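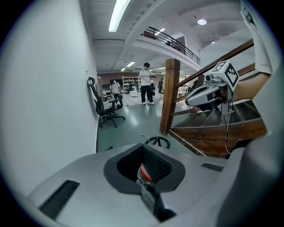
Figure 1. Hand-held gripper with marker cube, from above.

Print this page | E-mail this page

Hiring a Juggling Act for a Company Party: Are the Claims Any Good?
Student project report, Event Studies, Joleswood

Every booking site we read says a juggler "breaks the ice" and "keeps guests talking for weeks." We wanted to know what that rests on. As far as we can tell, very little.

We compared the web pages of three agencies – Bimon, Ventura and Zokstead – and then went to a party in November where Bimon had supplied the act. The guest list had 200 names on it. The juggler was booked for 60 minutes of walk-around work, plus a short club routine near the buffet.

The routine was fine. People clapped and a few filmed it. The walk-around part is harder to judge. Most groups stopped talking when he came over, watched politely, and went back to what they had been saying. If that is ice-breaking, we missed it. We handed out a one-page form at the door and got nine back, all positive. We don't think nine forms prove anything, and guests who liked the act were probably more willing to fill one in.

Ventura's page says its performers are "fully accredited." We wrote to ask who accredits jugglers and did not get a reply. Zokstead lists "award-winning" acts but names no awards. Bimon makes fewer clages of this kind, though its price page leaves out travel, and that was added to the bill.

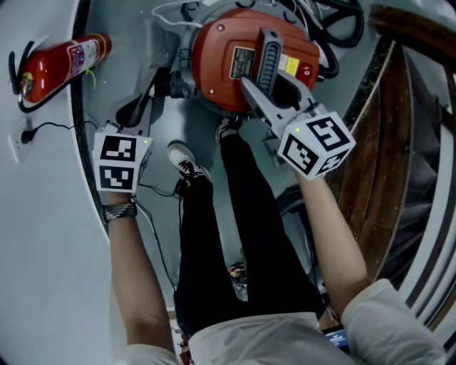

Does a longer booking give better value?
We saw no sign of it. Interest had dropped well before the hour was up, and a shorter set on a proper stage might have done the same job for less.

We only watched one event, so a weaker or stronger act could change our view.

Last updated: 2018-03-26

Contact | Copyright Joleswood Event Studies | Back to top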